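Flooring and Finishes > Wood floors > Refinishing

Water-based topcoat over old oil-based finish, keeping the honey color

Posted by Verena Strebel in August
Views: 633

I have a long hallway with a wood floor that was finished years ago with an oil-based polyurethane. It has turned a warm orange-honey color and I want to keep it that way. The walls are pale gray and a colder floor would make the whole hall look flat.

The finish is dull down the middle but I can't find any bare wood. I want to abrade and recoat, with no sanding to wood. I have a can of Rovico Satin, water-based, and a bottle of the Niretel hardener that goes with it. The wood is probably oak but I have not confirmed that. The hall is 108 inches wide at the widest point and narrows toward the back door.

What I need to know:

Will a clear water-based coat change the color of what is underneath?
Is the bond reliable over old oil-based poly?
Can I stop at one coat?

3 replies

Anderson Rezende
Reply marked helpful

The color you see is mostly in the old finish. Oil-based poly yellows as it ages. A clear water-based coat goes on top of that and adds very little color of its own, so the floor stays close to where it is now. If you sand to bare wood you lose the amber and would need a sealer or stain to get it back.

The bond is fine if the old coat is fully cured and clean. Failures I have seen were from wax, silicone polish or skipped abrasion. My procedure:

1. Test for wax. Put a few drops of mineral spirits on a spot near the wall, wait a minute and wipe with a white cloth. A yellow or brown smear means wax, and you should not recoat until it is gone.

2. Clean with a neutral floor cleaner and a damp pad. Let it dry overnight. No vinegar, no oil soap.

3. Check the color under the light you will live with. Wood next to pale gray reads warmer than it does on its own - look at it with the walls in view before you decide anything about tint.

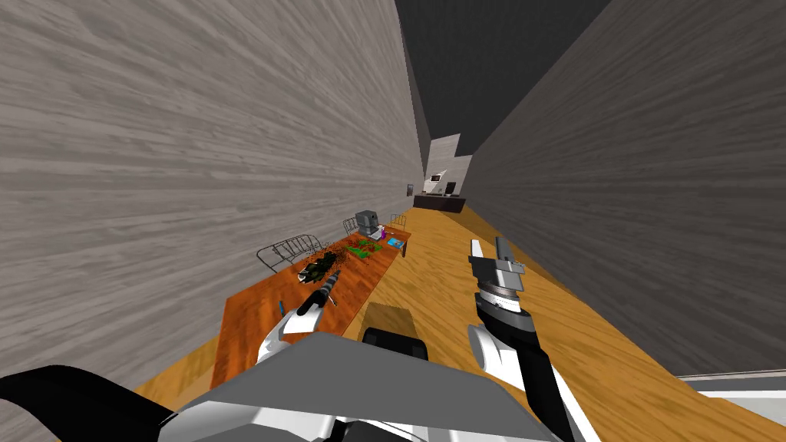
Honey-orange wood floor with pale gray walls. 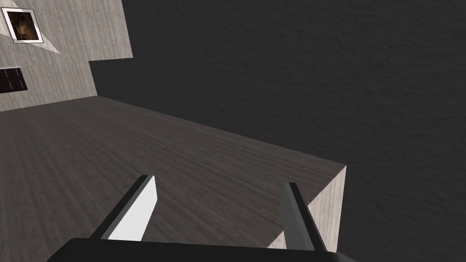
4. Abrade with a maroon pad, then a 180 screen along the edges. The surface should be evenly dull. Any shiny spot is a spot where the new coat can peel.

5. Vacuum, then tack with a barely damp microfiber cloth.

6. Add the hardener to only as much finish as you can use in one session. Stir, do not shake. Let it stand 10 minutes.

7. Apply 2 coats, working toward your exit. One coat will look all right at first but wears through sooner in a hallway. Check the can for the recoat window, and abrade lightly if you miss it.

Do a test patch inside a closet first and try to scrape it with a coin after a week.

Neusa Mendonça

I would just use oil again. Smells terrible but it matches. Mine was done that way and I can't tell old from new.

Kári Brynjólfsdóttir

Oil over oil still needs the same abrasion, so it saves no work. It will also go on getting darker, which may or may not suit you.

One addition to the steps above: pull up any rug a few weeks before you start. The floor under a rug is often lighter, and a clear coat will not hide the difference. It usually evens out with exposure to daylight, but slowly, and a hall with no window may take months.

Comment from Verena Strebel

Wax test came back clean in two places. Going with the water-based and a closet patch first. There was a runner at the back door end until spring and I can still see the edge of it, so the main coat will wait.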